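Grulstead Knitting Pattern Archive

Machine-readable transcriptions of hand-knitting patterns from the Grulstead lending library, with charts, yarn notes and sizing tables.
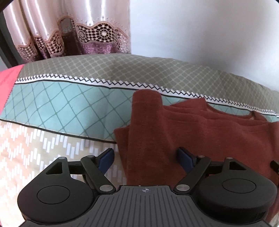 What is in it

3525 patterns, the oldest printed in 1981. Most are leaflets for sweaters, vests and cardigans. There are smaller groups for socks, hats and baby clothes. Crochet is left out for now — the stitch notation needs its own schema.

Files

patterns.csv has one row per pattern: id, title, publisher, garment type, yarn weight, needle size.
rows.jsonl has the written instructions, one knitted row per line.
charts/ holds colorwork and cable charts as plain text grids.
abbreviations.csv maps each publisher's abbreviations to the ones used here.

Sizes

Chest sizes are given in inches as printed. Where a leaflet gives only centimeters, the inch column is blank. We did not convert anything, and we did not fix sizes that look wrong.

Known problems

Zuvetti leaflets use "sl 1" for two different slips. Both are transcribed as sl1 and flagged in the notes column.
Robles charts are read bottom to top, but 7 of them were typed in upside down. Their ids are in charts/flipped.txt.
Sleeve instructions that say "work as for left sleeve" are not expanded.
Needle sizes follow the leaflet, so old UK and US numbers are mixed. Check needle_system before sorting.

Version 2

Adds the Robles leaflets and splits yarn weight from yarn name. Pattern ids have not changed. The next update is planned for July.

Contact

Transcription: Rosine Chevalier. Schema and scripts: Konrad Sowa. Send corrections with the pattern id and row number — a scan of the page helps too.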